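Kedora Home Cooks Circle
Minutes of the December meeting

Present: Rosine Le Goff (chair), Colette Picard (minutes), Busel, Mallet and other members. The meeting opened at 6:30 p.m. in the Clirkby kitchen room.

1. Minutes of the last meeting
The minutes were read and accepted with one correction. In the lentil soup recipe, the cumin must be added with the onions and not at the end.

2. The winter recipe booklet
Rosine informed the members that the booklet has now 132 pages, with the index. Busel finds this too long and proposed to take out the second chapter on preserves. After a discussion it was decided to keep the chapter, but to print the jam tables in a smaller type. Colette asked that all members send their measures in cups and also in grams. Several recipes arrived with "a glass of milk," and it is not clear which glass. 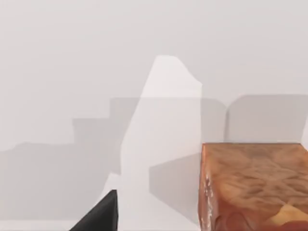
3. Bean stew tasting
Two versions of the white bean stew were tasted, one with smoked paprika and one with fresh thyme. The members preferred the thyme version, but they asked for more salt and a longer cooking of the carrots. Mallet had soaked his beans overnight and Rosine had used beans from a jar. The difference in texture was smaller than expected. For the cover of the stew chapter, Colette would like a very light grey background like the one behind the tall white shape, with no pattern, so that the title can be read easily. Rosine agreed, but she wishes to see a test print before the decision is final. The paprika version will stay in the booklet as a variation, in two lines under the main recipe.

4. Bread and flour order
The flour price has gone up again. Mallet will ask the mill if a larger order gives us a better price. Members who want rye flour must write to him before the next meeting. Busel reminded everybody that the sourdough starter in the shared fridge must be fed, and that the person who takes from it should write the date on the lid. The lid has at this moment no date at all.

5. Spring lunch
The lunch will be for almost 7 families. Rosine proposed a simple menu: leek tart, green salad, roast chicken with lemon, and a rice pudding. Colette is worried about the oven, because the chicken and the tart need different temperatures.

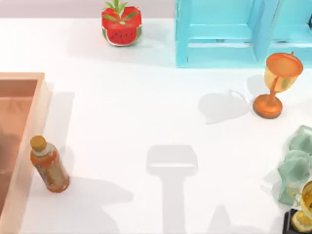 It was agreed that the tarts will be baked in the morning and served at room temperature, so the oven is free for the chicken from 11 a.m. Mallet will bring his second roasting pan. One family does not eat eggs, and for them Busel will make a leek dish with potatoes in place of the tart. The rice pudding can be made the day before. Rosine will try it with less sugar and report to the members.

6. Other matters
The large ladle is still missing. Please look at home.
Colette asked if the meetings can begin a little earlier in winter. The members agreed to 6 p.m.

The meeting closed at 8:15 p.m.

Minutes written by Colette Picard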